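Dellach to Pavside by coastal ferry, notes on the November sailing

The Fivgate line cut its fares in November and I took the four-night run from Dellach to Pavside with two port calls on the way. A few people asked for details after my last post, so these are my notes, mostly on the cabin, the timetable and the luggage rules.

The ship has 40 passenger cabins on two decks. The lower deck is cheaper and rides better, and you pay for that with engine noise. I measured the noise with a phone app, which is not a calibrated instrument, so I will only say that it was steady and low in pitch and that earplugs dealt with most of it. The upper deck cabins have larger windows. In November it is dark by late afternoon, and I would not pay extra for the window at that time of year.

My cabin was number 133, lower deck, port side. The numbering starts at 100 and the odd numbers are all to port. Going south to Pavside, port is the side facing land. Coming back it is the other way around, so ask for an even number on the return if you care about the view. The booking page does not mention this. The deck plan does, in small type.

Cabin storage consists of two hooks, one shelf and a locker under the bunk. A hard suitcase does not fit in the locker. A soft bag does, if you load it end first.
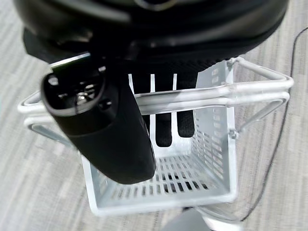

Basket with slotted floor, dark mesh behind.

Luggage left in the baggage room cannot be reached while the ship is moving. It is opened for half an hour at each port call. Anything you need for the night has to be in the cabin with you before departure, including chargers and medicine. The outlets are on the ship's own supply and there is one per bunk, at the foot end. Bring a long cable.

The two port calls differ a lot. The first is a working harbor with a long walk from the berth to the town gate, and the stop lasts three hours on paper. We docked late and got two. That is enough to see the lower walls and the old customs house and walk back. It is not enough for the museum, which closes at noon out of season anyway.

The second call, at Donnelly, is much better. The berth is next to the old quarter and the stop runs from 9 a.m. to 5 p.m. The Roman cistern is a short climb from the quay and takes an hour. The fort above it takes two more. Tickets are sold separately and the cistern desk takes cash only. The path between them is loose stone with no handrail on the upper part, so wear proper shoes.

Meals are included except lunch on port days. Breakfast runs from 6:30 to 8:30 and the coffee is weak until the second urn comes out, shortly after seven.

The harbor at Pavside was dredged a few years ago and ships up to 3,000 tons now come right in to the town quay. The older guidebooks still describe a transfer by launch. Ignore them. From the quay it is ten minutes on foot to the bus station, and the airport bus leaves hourly from bay four.

I will write up the return leg separately, with the winter timetable.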